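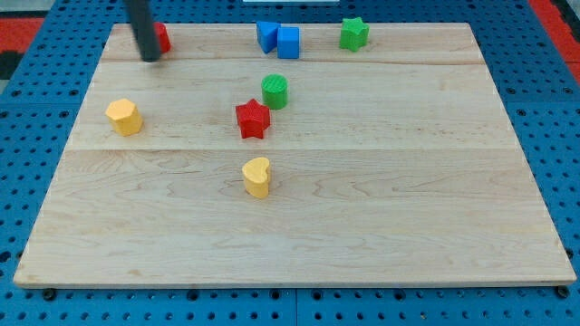

Photo: Birgit Strobel

Maple board for shape blocks, oil or leave bare?

skullevus73
The board is maple, joined planks, with a wavy grain that gets darker in streaks near the front. I want to oil it before the children get it back. The blocks are plastic so they won't care either way.

F. Wunderlich
Leave it. Oil brings the streaks up and then the green star and the blue cube are harder to pick out for little ones.

mellard_bench
Disagree. Two thin coats and you'd hardly see a change. Bare maple goes grey with sticky hands.

F. Wunderlich
Mine has been bare for years and it wipes clean.

skullevus73
What about the seams? They're faint, but I can see two.

mellard_bench
Leave them alone unless a fingernail catches. Then 240 grit, along the grain.

486 views · 2 shares

Comments
Albers: Test the underside first.
gendadska: Wax, for me.

Related threads
Sorting trays for toddlers
Getting crayon off maple
Pegboard under a play table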